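Plurell to reissue Roy harpsichord sessions

Plurell will reissue the complete Jurkham harpsichord sessions in February, in new transfers made from the original session tapes. The set covers both books of dance suites and the late toccatas, recorded by Dayana Contreras over two winters on a double-manual instrument by the Roy workshop.

The tapes ran to 23 reels. Earlier issues were cut from an equalised copy master with a raised treble and a level drop between the sixth and seventh tracks of the second disc. The new transfers go back one generation, and the drop has gone. Tuning is unchanged: a sixth-comma meantone for the suites and a milder temperament for the toccatas, at a pitch a semitone below modern concert pitch.

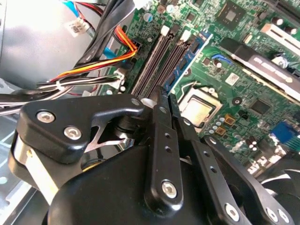
A black gripper over the green motherboard of an open desktop computer case.

Two items are new to the catalogue. The first is an alternative take of the G minor toccata, played without the repeat in the closing fugue. The second is a short unmeasured prelude left off the original issue for reasons of side length. Contreras has also revised the running order, placing the suites by key so that each prelude follows from the final cadence of the suite before it.

The booklet reprints her original essay on ornament signs and adds a table of registrations for each movement. Texts are in English and French.

The first pressing is limited to 1,000 numbered copies on three discs. A download edition at the full transfer resolution will follow on the Pirer label's site, with the booklet as a separate file. Contreras plays a programme drawn from the set at the Pirer Rooms on Thursday at 7.30 pm, using the same instrument. Returns only.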